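Skip to content
Notebook Home Entries Procedures Parts Contact
Search this notebook Search
6 min read

21/04/2019

Bench rules for two-arm work, second pass

Spent most of the day going through the house rules line by line against what we do at the bench. The first version was written when we had one arm on the table, and it shows. It talks about "the arm" throughout, it has one stop procedure, and it says nothing on what the second arm should be doing while the first one moves. Eldana marked up a copy last week and most of her notes are right, so I have worked from hers.

Starting point for anyone new to this: the rules are ours. They sit under the site risk assessment and the arm manuals and don't replace either. Where the manual is stricter, follow the manual.

Rule 1, who has the table. One person holds the table at a time. That person's name goes on the card by the keyboard before power goes on and comes off after power goes off. Eldana wanted it to cover software as well, so that nobody pushes a new config to the Hesen controller while someone else is at the bench. Agreed and added. I did exactly that to her in the winter and she was polite about it.

Rule 2, hands. No hands inside reach of either arm while either is enabled. The old wording was "while moving", and that is too loose, as an arm holding position can start moving without any sign that it is going to. If an item has to be put back, disable both, wait for the status line to say so, reach in, step back, enable. It adds a fair bit of time to a session. Leave it in the timings when writing up and don't correct for it.

Rule 3, speed. First run of any new task at 20 per cent. Stay there for 3 clean runs in a row, then go up. "Clean" needed defining, so: no stop pressed, no contact with the tray wall, nothing dropped outside the tray. A failed grasp is still a clean run for this purpose. We are counting safe motion here and the grasp score is kept on its own sheet.

Rule 4, parked arm. New. If the task uses one arm, the other is sent to its park pose and held there, and the park pose must keep clear of every waypoint in the task. It's checked at low speed with one person watching only the parked arm. Watching both at once does not work, I tried it.

Rule 5, cables. The old rule said "cables tidy". Eldana crossed it out and wrote "meaning what?" Fair. Proposed wording: every cable on a moving link is checked through the full travel of each joint before the first run of the day, by hand, power off. It must not go tight at any point and no loop may pass between the jaws or under a link. Slack is allowed and needed, particularly at the elbow and wrist. A cable pulled short to look neat is worse than one with a loop in it. We lost a connector on the Tedesco mount that way.

Ran the medicine-cupboard task this afternoon with the new wording on a clipboard, stopping at each rule to see whether it could be followed as written. Small containers, one tray, left arm working.

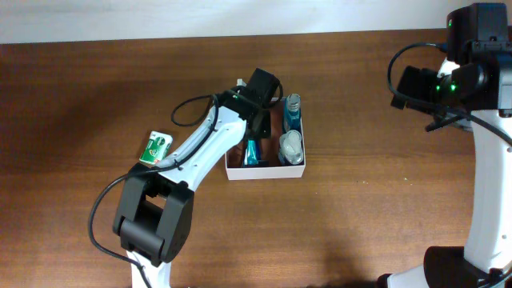
Left arm over the tray, bottles in, small green-and-white carton on the table beside the forearm.

Points from that run.

The tray rule needs a line about items outside it. At present it says "task items start in the tray". It does not say whether anything may be on the table next to it, and a light carton close to the forearm is the sort of thing that gets swept along if the elbow drops. Draft wording: anything on the table and not in the tray is listed on the run sheet with its place, or it comes off the table. I would rather allow it than ban it, we do want clutter in some of the tasks, but it should be there on purpose and written down.

Clear and part-clear containers want their own note. The rule on grasp checks assumes the operator can judge contact by eye, and with a translucent bottle I don't trust mine. Suggest a force reading on the sheet for those, and for the solid ones a visual check will do.

Occlusion. When the jaws are low over an item the view of it is partly blocked, on a shallow tray as much as a deep one. The rule says "confirm item position before closing". Change to "confirm item position before descending, and do not rely on the view after that". If there's any doubt, go back up and look again. It costs a few seconds.

Indicator lights. Green gets treated as "safe" in conversation and we should stop. On our set-up it tells you the unit has power and is talking to the controller. It says nothing about whether the arm is about to move. Added a sentence under rule 2, and I'd like it on the wall as well.

Stop procedure. Tested after the task, tray emptied first. The single stop now cuts both arms, as Stistard wired it, and the written rule still describes two separate buttons. Corrected. Also added that after a stop the person at the table says out loud what they saw before anyone resets. Sounds fussy. The reason is log entry 342, where we reset within seconds and then had three people with three versions of which arm had touched what.

Things I have left out of this version:

Gloves. Eldana asked. The manual for the arms has no view on it that I could find. A loose glove near a gripper seems worse than none to me. Leave open and ask Skorkunero what they do at their site.

Night runs with nobody present. Not allowed under the present rules and I have not touched that. If someone wants them it is a new assessment, and a paragraph slipped in here will not do.

Real medicines. Empty or water-filled containers only, labels left on. It was understood but never written down, so it's now rule 6.

Naming. We use "left" and "right" as seen by the operator, and the old document used them as seen from the arm base. Changed all to operator's side. Please check the run sheet templates for the same thing — I found one and there will be others.

To do
- Type up rules 1 to 6 and replace the copy at the bench. Bin the old one, don't file it behind the new one.
- Add "items outside tray" and "force reading" columns to the run sheet.
- Eldana Alemneh to read rule 5 again and say if the wording now means something.
- Ask Skorkunero about gloves.
- Review the lot in June, or sooner if a third arm turns up.

Power off, card cleared, tray contents back in the box.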